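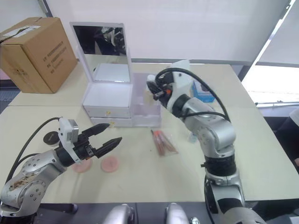 Two robot arms at a cream-colored table.

Brokerages Take a Second Look at the Shared Listing Desk

For most of its history, Allbridge left property marketing to the individual agent. Each agent wrote the listing copy, hired the photographer, ordered the flyers and sent the announcements. The brokerage supplied a logo and a set of rules on its use. Under that arrangement, two homes on the same street could be presented so differently that sellers did not recognize them as the work of one company.

The firm has since moved that work to a shared listing desk, which prepares every new property before it is released to the market. Agents submit a single intake form with the signed agreement, the floor measurements and the seller's disclosures. The desk returns a finished package within two business days.

Mylene Saludo, who directs operations at Allbridge, said the change was first proposed as a way to control costs. The firm was paying 4 outside vendors for services that overlapped, and few agents knew which of them held the current contract.

"We had agents paying out of pocket for work the company had already bought," Saludo said. "They were not careless. The information was in a binder at the Navia office, and most of them worked from their cars."

The desk handled 3930 listings in its first full year. Corrections after publication, most of them to room counts and parking details, fell during the same period, and the firm now reviews the remaining errors each month with its branch managers.
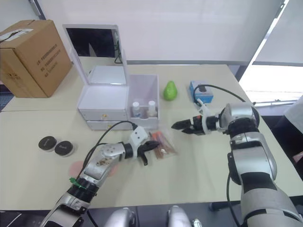 The tabletop, with a white organizer and mirror at center.

Acceptance among agents has been uneven. Experienced agents in the Tutis branch asked to keep their own photographers, and the firm agreed on the condition that the images meet its standards for size and lighting. Newer agents adopted the desk quickly and now account for the larger share of its requests.

Evander Munro, who manages the Tutis branch, said the objections deserved to be heard. Some of his agents had spent years building a recognizable style, and sellers chose them for it. He continues to press for more flexible wording in the property descriptions, which he considers too uniform for older houses.

The question of cost has also been raised. Allbridge charges a flat fee of $2000 for each listing above a set price, deducted at closing, and nothing for listings below it. Onyshchenko, a smaller brokerage that studied the same model, chose to spread the expense across all transactions.

Allbridge will open the desk to its rental division in September. Rental listings turn over more quickly and carry smaller commissions, and Saludo expects the intake form to be shortened before they are accepted. A draft is with the branch managers for comment.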